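What Happens to the Prep Crew? My Summer Project at Kelow Kitchens

So I spent August finding out what a robot arm would do to a lunch kitchen, and I loved nearly every minute of it! Kelow makes boxed lunches for offices in Stodville, up to 197 on a busy morning, and the prep crew is six people who start at 5 a.m. The owners want an arm to take over the fetching and putting away. My job was to build the simulated station (my partner Selma Dervishi did the arm's side of things) and then talk to the crew about it.

I went with a Franka arm on a dark counter next to a marble one, plus the kind of stuff the crew handles all day: a knife, a ladle, a salt shaker, an apple and a red pepper. 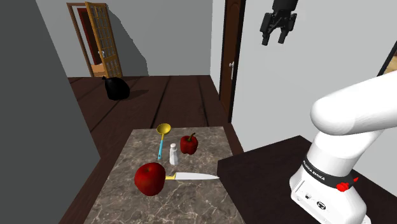

Orsolya Simon has run the morning shift for years and she had opinions, wow. She didn't mind losing the fetching at all (her shoulder would be thrilled). What bugged her was the knife. At Kelow you always know who has the blade, you say "knife" out loud when you walk behind somebody, and she wanted to know who says it for the arm. I had no answer, so that went into our list of requirements.

The other big worry was hours. I got 157 comments back over two rounds of sticky notes, and so many were about the quiet first hour, when people fetch things and catch up with each other. I'd been treating that hour as wasted time in my spreadsheet! I took it out of the savings column.
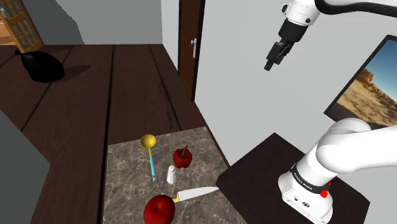

Figure 2. Simulated prep station, with the knife, ladle, shaker, apple and pepper on the marble counter beside the arm.

Next up is a spoken warning before any knife move, and Orsolya gets to pick the wording.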